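From: Esther Masanja
To: Solham woodwork list
Date: September 2019
Subject: Re: [solham-wood] Wood grain and what to put on it

Danica Krajčí wrote:
> I'm finally going to redo the top of my desk. It had some kind of shiny
> finish from the last owner and I hate it, every lamp in the room bounces
> off it. Marcela says hardwax oil, my brother says just buy a can of poly
> and get it over with. What are people using on brown woods these days?
> Also what grit do you stop at? I've seen everything from 120 to 2000
> and I can't believe both are right.

Hi Danica, and hi everybody else (I know, I've been quiet since February!)

I'm with Marcela on this one. I've done two desks and a hall bench with oil now and I wouldn't go back. Poly is tough, sure, but the first time you scratch it you're looking at sanding the whole thing, and with oil you can just rub a bit more into the bad spot and go have lunch. Norbert will be along any minute to tell you I'm wrong, he has a whole kitchen done in poly and it does look good, I'll give him that.

What I like best is when the grain is allowed to be the main event. I mean a warm brown top like this one, with lighter tan bands and then those dark chocolate streaks running the long way, and a few swirly knots down toward one side:
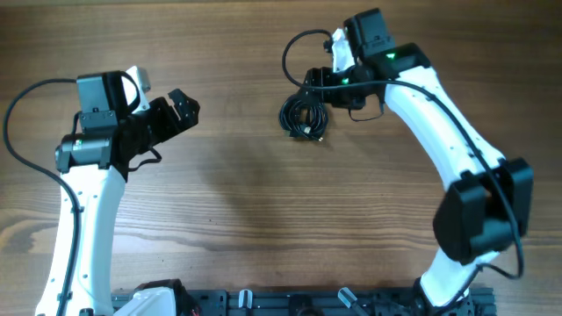

I would never put a stain over something like that. Stain evens everything out and you lose the difference between the light bands and the dark ones, and then why did you pick a streaky board in the first place? Try your oil on the underside first and leave it overnight before you decide.

As for grit, 2000 is for people polishing cars. I went that far once on a little box and the oil just sat on top and sulked. Stop a lot sooner, and wipe the dust off with a barely damp rag between grits. Daniyal does one last pass by hand, with the grain, and I've started copying him.

Oh, and do think about what's standing next to it! Brown wood goes pink or yellow depending on the wall. I'm fond of it with plain beige and a cream ceiling, very calm, though I know half this list would paint the wall green.

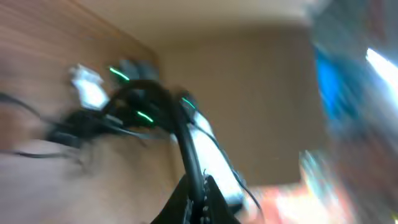
Brown wood grain with a beige wall and pale cream ceiling

One tin of the Liapis oil was 115 at the Oltard store and I still have plenty left over, so if you want to try a bit before you buy, bring a jam jar by and I'll pour you some. Give it 20 minutes before you wipe off the extra, and lay the rags out flat outdoors to dry, don't ball them up in the trash, they can catch fire.

Let us know how it goes,
Esther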